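Household Manipulation, Project Section
Handout 5: Reading your own success rates
Notes by Kálmán Virág, revised 11/12/22

Read before you submit anything with a percentage in it. The August cohort's reports are in the shared folder if you want to see what I am complaining about.

1. What the number covers

Last round, team Skasora reported 70 percent on "clear the desk." Fine. Then I read the appendix. The desk was in the same spot every run, the robot started from the same pose, and an object counted as cleared once the gripper had closed on it. A closed gripper is a closed gripper. I have seen them close very nicely on air.

Team Sorndale reported 50 percent, with the furniture shifted between runs and a run scored only when the object was standing where it was supposed to go. I gave Sorndale the better grade and got two emails about it. My answer has not changed.

Every success rate you hand in must come with the following, on the same page:
- the success test, written as a sentence a stranger could apply
- what varied between runs and what stayed put
- how many runs were thrown out, and who threw them out
- the seed list

"The simulator crashed" is a reason to throw out a run. "The arm did something weird" is a result.

2. Averages over unlike things

Purnden, our task suite, has 188 episodes in the current release. More than 70 of them are reaching tasks that a scripted arm can pass with no perception at all. If you average over the whole suite you are mostly measuring whether your inverse kinematics compiles. Split by task type. If a type has only a handful of episodes, say so and leave off the decimal places.

Ngân Ngô wrote the splitting script and it works. Please use it and stop writing your own. The version in the Võ folder is old and drops the last episode.

3. What simulation lets you get away with

I am not against simulation. We could not run this course without it. I am against the paragraph, present in nearly every report, that says the method "should transfer to real homes."

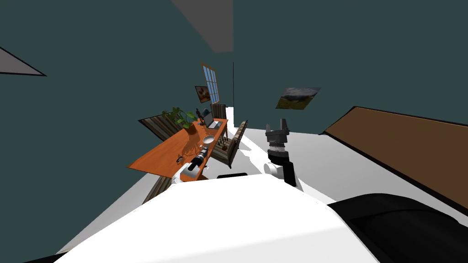
Clear objects are where I would start poking at that claim. A simulator can hand your planner the exact pose of everything in the room, so a team can pick up glassware all semester and never find out that its vision model can't detect any. Take the desk here: the glass vase near the left gripper is barely an outline against the orange wood, while the white bowl is easy to pick out. If your report says "tableware and vases, 50 percent," I want to know which half. Then tell me whether the pose came from the camera or from the simulator state. Teams that used simulator state must write "privileged" next to the number.

Contact is the other one. Friction values in the default config are generous. Lower them, rerun, report both. Some of you will lose most of your grasps and the report will be better for it.

4. Due next

One page, one table, no videos. Bring a failure you can't explain and the log that goes with it. If you have no such failure, bring your success test and we will go over it in section.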